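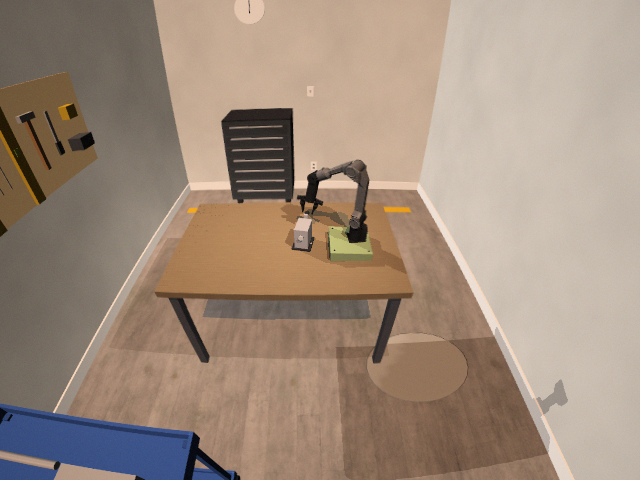

Zepeda镇,7月

草帽是怎么编出来的?

夏天出门,头上扣一顶草帽。凉快,轻,还能扇风。可是草帽身上没有线头,也没有扣子,它怎么就不散呢?今天讲这个。讲快一点,小朋友们跟上。

先说草。
草帽不一定是草做的。有的用麦秆,有的用棕榈叶。Zepeda这边用棕榈叶,所以下面讲的都是棕榈叶。叶子要嫩的,还没张开的那种,像一把合起来的扇子。老叶子不行,太硬,一折就断。

割回来,先煮。大锅,开水。煮完挂起来晾,晾干了颜色就从绿变浅,有点像奶油饼干。

然后撕。用针,或者用指甲,把叶子撕成细条。越细越难编,编出来也越软。编帽子的师傅Cirilo Quezada说,他小时候第一件活就是撕叶子,撕了一整个夏天,手指头上全是小口子,一条帽子也没编过。

好,开始编。

从哪里开始?从头顶!很多人以为先编帽沿,不对。先在正中间编一个小小的圆心,也有人编成方的。最开始只用4根叶条,两横两竖,一根压一根,压上去,钻下来,再压上去。你拿4张长纸条在桌上试试,一下就明白了。压、挑、压、挑。这个叫平编。

为什么不散?因为每一根都被旁边的压着,旁边的又被别的压着。谁想跑都跑不掉。大家互相拉住,就紧了。

圆心越编越大,4根不够用了,缝会变大。怎么办,加新的叶条。从旁边插进去,接着编。Quezada师傅编一顶普通的帽子,加到最后一共是234根。他每顶都数,说数错了帽子会歪。

顶编够大了,就要拐弯往下走,不然就成了一个杯垫。师傅把它扣在一个木头做的圆墩子上,这个叫帽模。用绳子一捆,叶条就乖乖往下垂,顺着木头编一圈一圈。这时候叶条要喷点水,潮一点才听话。干了就脆。

到了帽檐,又要拐一次弯,往外走。这里再加叶条,加得不够,帽檐会往里卷,像个碗。加得太多呢,会起波浪,像荷叶。这一步最考人。

最后收边。把叶条的头折回来,塞进前面编好的地方,拉紧,多出来的剪掉。所以你看不到线头,线头都藏在里面呢。

完了吗?还没。
要洗,要晒,要用木锤子轻轻敲,把鼓起来的地方敲平。再放到帽模上压一压,定型。

一顶要多久?
粗的,2天。细的就说不好了,有的要好几个星期。村子里的Aurelio Magaña编过一顶特别细的,前前后后大约花了300个小时。他只在早上和傍晚编,中午太阳大,叶子干得快,爱断。

机器能不能编?有些帽子是机器做的,先编成长长的辫子,再一圈圈缝起来。你翻过来看看里面,有一圈一圈的缝线,就是缝的那种。没有缝线,从头顶一直连到帽檐,那多半就是手编的。

几个词:
帽模:撑住帽子形状的木墩子。
平编:一压一挑的编法。
收边:把叶条的头藏回去。

自己动手
找几张彩色纸,剪成长条,宽一点好拿。4条起头,两横两竖,压一下挑一下。编到手掌那么大,四周剩下的折回来,用胶水粘住。给布娃娃当帽顶刚刚好。剪刀小心点,小的小朋友请大人帮忙剪。

草帽脏了怎么办?湿布擦一擦,挂在阴凉的地方凉干。别放太阳底下暴晒,别折,也别坐上去。帽子压扁了,喷点水,扣在一个大小差不多的碗上,放一晚上。

下回讲竹篮子的提手。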